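New to keeping the scorebook for a 12U team, how do I stop falling behind?

Community Help > Youth Baseball > Scorekeeping
Posted by Rasha Chamoun, 2025-01-27

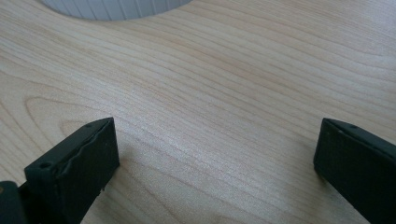
I have been handed the scorebook for my son's team, the Traltlow 12s, and our first spring scrimmage is coming up faster than I'd like. I've watched baseball all my life (my father had it on the radio every summer evening) so I thought this would be easy, and then I sat down to practice with a recorded game and was lost by the second inning. One batter hit a grounder, the shortstop threw to second for the out, the batter was safe at first, and I had no idea what to put in his box. I stared at the tabletop for a good while, following that long loop in the grain on the left side round and round with my eyes, and when I looked up there were two more runners on and I didn't know how either of them got there.

So I have a few questions for anyone patient enough to read them. First, what do you write when the batter is safe but somebody else is out? Second, what about when the catcher drops strike three and the batter runs to first? This seems to happen all the time at this age. Third, what do you do when you simply miss a play? Last season I sat next to the lady doing the book for Targate and she never seemed to miss anything, even with a toddler on her lap, and I would love to know how she managed it.

I should add that we also have a phone app that one of the other parents runs, but our coach, Shadi Salameh, likes a paper book and I would like to give him a good one. He has been wonderful to my boy. Thank you in advance, and sorry for going on so long!

3 answers

Mireille Nassar
Accepted answer

Rasha, welcome! I kept the book for both of my kids from coach pitch all the way up through high school, 197 games in the end, and I can promise you that my first dozen or so looked like a chicken had walked across the page. You'll be fine.

Your first one is a fielder's choice. The batter gets FC in his box and you draw his line to first, but he does not get a hit. Then you go back to the box of the runner who was put out at second and write 6-4 or 6-6 or whatever it was, depending on who caught the throw, and give him the circled out number. The part that trips people up is that you're writing in two boxes for one play. I got into the habit of always doing the out first and the batter second, and I still do it that way when I help out at my nephew's games.

The dropped third strike is still a strikeout for the pitcher and still a strikeout for the batter, even if he ends up standing on first base. Write your K, then a note for how he got there. If the pitch got away because it was wild, put WP, and if the catcher should have had it, put PB. If the catcher picks it up and throws him out, that's K 2-3. And remember he can only run when first base is open or there are already two outs. Do check your own league's rules before the season, though, since some younger divisions don't allow the batter to run at all.

An inning with four strikeouts is possible because of this, by the way. I've had one in my book and the other team's scorekeeper and I had a very pleasant argument over it.

As for missed plays, put a small dot in the corner of the box and keep going. Please don't try to work it out while the next pitch is on its way. Between innings, lean over to the other team's scorekeeper and ask. Almost everyone is happy to compare, and it's a good idea to check the score and the pitch counts with them every inning anyway. It's much easier to sort out a one-run difference in the third than in the sixth with two coaches standing over you.

A few other things I would tell a friend:

Use a pencil, and bring more than one. I like the mechanical kind but my husband says they snap too easily.

Get both lineups before the game with jersey numbers and last names. I ask for them 19 minutes before first pitch, which is a silly number, but it got to be my number and people remembered it. At our level half the boys have a different number from the one on the roster because somebody left a shirt at home.

Write the inning number at the top of the column before the inning starts, and draw a slash under the last batter when it's over. If your team bats around you will have to carry on into the next column, so cross out the printed number there and renumber the rest. It looks messy but it works.

Sit behind the backstop if they'll let you – down the line you can't tell a ball from a strike, and you end up guessing at the umpire's hand.

Then after the game, when you've had something to eat, prove your book. For each team, add up at-bats, walks, hit batters, sacrifices and anyone who reached on interference. That total should equal that team's runs, plus its runners left on base, plus the outs the other team made in the field. If the two totals match, you've accounted for every batter. If you're one off, it is very often somebody you left standing on second. I found this the most satisfying part of the whole thing, and I used to do it in the car while the boys were still throwing their cleats around.

Good luck to you and to the 12s!

Tamer Karam

Mireille covered most of it. I would only add that you should buy a book with bigger boxes. The one I started with had those tiny preprinted diamonds and I couldn't read my own writing. My current one has room for 50 games and is spiral bound so it lies flat on my knee.

Also practice with a recorded game, like you did, but use the pause button! Pause after every play at first. Then do a game where you only pause between batters, and then one with no pausing. Little league games on video are better for this than the pros, because the pros don't throw the ball into the dugout nearly as often.

Walid Hamdan

just use the app. paper is nice but our pitcher threw 68 pitches one game and the two paper books had him at different numbers and it took forever to settle

Comments on this answer

Mireille Nassar: Walid, I do see your point, and for pitch counts I'm glad of a second person keeping track. But phones run down, and the bleachers at Hordiienko Field get no signal past the snack stand, so I would keep both going.

Walid Hamdan: fair, ours died in august at a tournament and we borrowed the other team's book

Rasha Chamoun: Thank you all so very much, this is more help than I expected. I went back to the recording last night and got through four innings with only two dots in the corner, and one of those was a rundown where I think even the players weren't sure who had the ball. Mireille, your out first, batter second habit made the biggest difference. I tried proving it too and came up one short, and there he was, left on second just as you said. Tamer, do you happen to remember which book you bought? The one I have is the tiny diamond kind.

Tamer Karam: It's at the bottom of my bag in the garage, I'll look when I get home. The cover is long gone so I may have to ask my wife where she ordered it.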